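9 October 2018

Spent most of the morning on the Ronum table and I'm finally happy with the top! The gray coat has gone properly matte now (the first one came out like a car door, and Ibsa Woldemariam could read his own badge in it). I took it back with 400 grit, wiped it down twice, then went over the whole thing again with 2000. That second pass took forever, but you can run your palm across it and feel nothing at all.

Next thing was the trays. We've been arguing over Kassa trays versus the deeper Kener bins for weeks, and I'm voting tray. The bins swallow everything, and you end up fishing around for a bottle you could just pick up. With a low lip you can still get your fingers under things, and it wipes clean in a second. Ibsa says bottles will roll, and okay, fair point, they might if somebody bumps the table. I want to try a strip of rubber mat down the middle. Must ask Corent if they still sell it by the foot, order no. 3836 was the last lot.

Also need to do something about cables. I keep saying it. Two clips and a bit of sleeve, half an hour's work, and I never get to it. 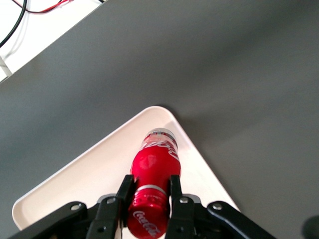
p. 2

Red Coca-Cola bottle in the big white tray, on the new gray. It's one of the shiny ones, aluminum by the look of it, and it even throws a bit of pink onto the white, which I rather like. The tray's rim shows up nicely against the tabletop too, so I'm sticking with white and not ordering the gray ones.

Left to do: rubber strip, clips, second coat on the side rails. Ibsa has the small roller, get it back off him before he uses it for the shelf.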